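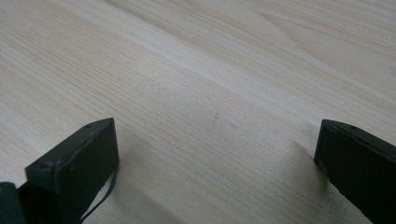
Griromance hand-held gripper kit, after one semester with our robotics club
Posted August 23, 2022

I help run an after-school robotics club and we bought 3 of these in April, mostly so the kids could record pick-and-place demos without fighting over the one arm we own. I've now put enough afternoons into the thing to have opinions!

First, the good. The fingers are plain flat blocks, and I love that. Our old Kondska set had curved tips that looked great on the box and dropped every pencil we handed them. Flat ones are easy to pad (we used strips of bike inner tube) and easy for a ninth grader to redraw in CAD when they want something longer. Putting one together took us 90 minutes the first time, with pizza, and a lot less after that.

The trigger is stiff. Smaller hands get tired fast, so we switch people out every few takes. The manual is also a mess — step 14 sends you to a drawing that isn't in my copy, and I ended up on the Witik forum reading a thread from someone with the same problem. And please do something about the cable, Griromance. Ours snagged on sleeves until we added a velcro tie.

By the end of the semester the club had 1223 usable demos, mostly block stacking and sorting markers into cups. The goal was 3000, but then we got distracted by the Dobre Cup and spent two weeks building a ramp. No regrets, the ramp was great.

Would I buy it again? Yes, for a club or a class with a patient adult around. Four stars, and I'd go to five for a softer trigger spring. Get the spare screw pack too. We're on our second one.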